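Chapter 2
Wall Finishes

Key terms: substrate, finish, facing, panel, joint, trim, coverage, sample board

When you have finished this chapter you should be able to tell a finish from the surface that carries it, measure a wall for paint or paneling, read a finish schedule, and choose where one material should stop and the next begin.

The town library in Flonthorpe closed its main hallway for repairs one February. The plans called for new plaster on both sides and one color of paint from end to end. When the old paneling came off, the crew found that the hallway had been built in three stages. One stretch was brick, one was plaster on wood strips, and the part nearest the reading room was plain board nailed to studs. A single coat of paint would have looked different on each. The designer had to decide whether to hide the differences under a new layer or let each stretch have its own finish. She let the brick stay brick, painted the plaster, and put wood paneling over the board.

Most of the work in this chapter comes down to decisions like hers. A wall finish is the outermost layer of a wall, the part that people see and touch. Under it is the substrate, the solid surface that holds it up. Paint, wallpaper, tile, stone facing, and wood panels are all finishes. Brick and poured concrete can be either one, depending on whether they are left bare.

Finishes differ in how they meet the eye. Some are flat fields of color with no pattern at all. Others have a figure, such as the veins in marble or the grain in wood, and the figure has a direction. Grain that runs up a wall makes the wall seem taller. Grain that runs along it makes the room seem longer. Veined stone has a looser pattern, and large pieces of it are often used on a wall by themselves so that the veins are not broken up by joints.

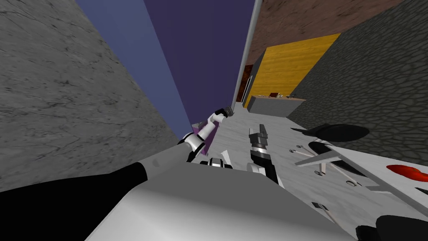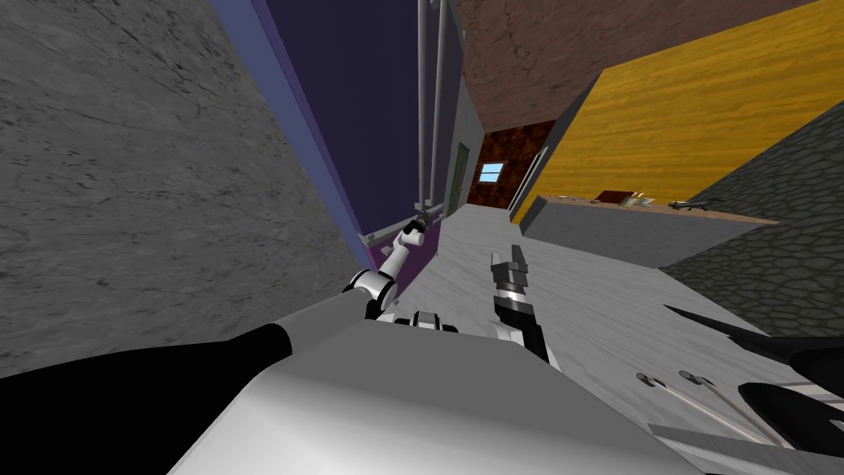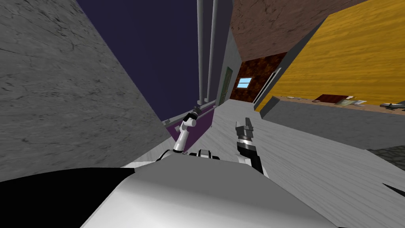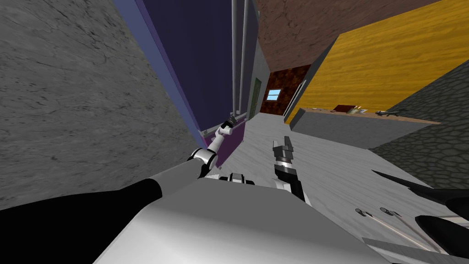 Figure 2.1 Four computer-rendered views of one interior. In the first, compare the dark-veined gray wall at left with the flat slate-blue panel beside it.

The line where two finishes meet is called a joint or a transition. It may fall at a corner, at a door frame, or in the middle of a wall. Corners are the easiest place to change materials. A change in the middle of a wall usually needs a strip of trim or a small gap, and the two materials may not be the same thickness. Section 2.4 covers trim in detail.

Cost and upkeep matter as much as looks. Paint is cheap to put on and must be renewed. Stone costs more at the start and needs little care if it is sealed. The Smits building in Stevville, which we will return to in Section 2.3, has 1040 square feet of stone facing in its lobby and 2773 square feet of painted wall upstairs. The owners repaint the upper floors on a regular cycle. The lobby is washed.

Before choosing a finish, measure the wall. Multiply height by width, then subtract the doors and windows. For panels, add an allowance for cutting. A job of up to 1000 square feet can be measured by one person with a tape and a notepad. Larger jobs are usually taken from the drawings and checked on site.

Before You Read

Pick a hallway in your school or home and list each finish you find on its walls. Note where one finish stops and another starts, and what covers the joint. Keep your list. You will use it again with the Jerkismont floor plan at the end of Section 2.2.

2.1 Substrates

A finish is only as sound as the surface behind it. Paint will peel from damp plaster, and tile will crack on a board that bends. The first job on any wall is to find out what it is made of and whether it is dry, flat, and firmly fixed.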